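Practice board for CPU seating – pocket depth and lever question

Landeg Bench Forum > Fixtures and Training Aids

clivwood_tech
Posted Sunday, March 2, 2025

I'm putting together a practice plate for teaching processor seating. It's a light gray plate with a square pocket for the chip, a raised rim on all four sides, a lever-shaped handle to the left and a narrow slot for a thin part. The chip is a real one, green substrate with a silver heat spreader.

Two questions. How much clearance do you leave between substrate and pocket wall? And is it worth making the lever move, or is a fixed one good enough for teaching hand position?

pinpitch
Fixed is fine for the first session. After that people need to feel resistance, or they learn to flick the lever and then do the same on a live board. On clearance, I print a strip of pockets in 5 hundredths of a millimeter steps and use the tightest one where the chip drops in under its own weight.

Rurnia_Dan
Disagree on the drop test. A dead chip with worn edges drops into anything. Measure the substrate with calipers in both directions, add 10 hundredths per side, and stop there. The rim locates on the substrate, so the heat spreader should never touch it.

clivwood_tech
The pocket as it stands was cut to the tighter number. The chip sits square in it and the rim goes all the way around. 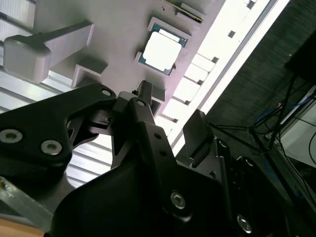 My concern is removal. With a full rim there is no good place to get a fingertip under the substrate, and prying at one corner is the habit I'm trying to prevent. I could cut two finger reliefs on opposite sides, but then the rim is shorter and I lose some of the guidance on the way in.

pinpitch
Cut the reliefs. Real sockets have them on most types I handle. Center them on the sides and leave the corners alone, the corners do the locating.

Verkside_bench
Agree with the reliefs, and chamfer the top inside edge of the rim while you're at it. Half a millimeter at 45 degrees. It made more difference on our plate than any change in clearance.

One more point – glare. Heat spreaders wash out under a bright bench lamp and the orientation mark gets hard to find. Move the lamp to the side or put a diffuser on it.

Rurnia_Dan
A chamfer hides bad technique. If the chip self-centers from a millimeter off, the trainee learns nothing about lining up the corner mark.

Verkside_bench
It's a training aid for beginners. They can have a sharp rim in week two.

Rurnia_Dan
Then make two plates.

clivwood_tech
Two plates is possible, the file is parametric. Plan for now: reliefs on both, chamfer on the first only, fixed lever on the first, sprung lever on the second. Does anyone have a spring rate that feels close to a real retention lever?

pinpitch
Not a number I'd trust. Pull the wire from a scrap board and use that.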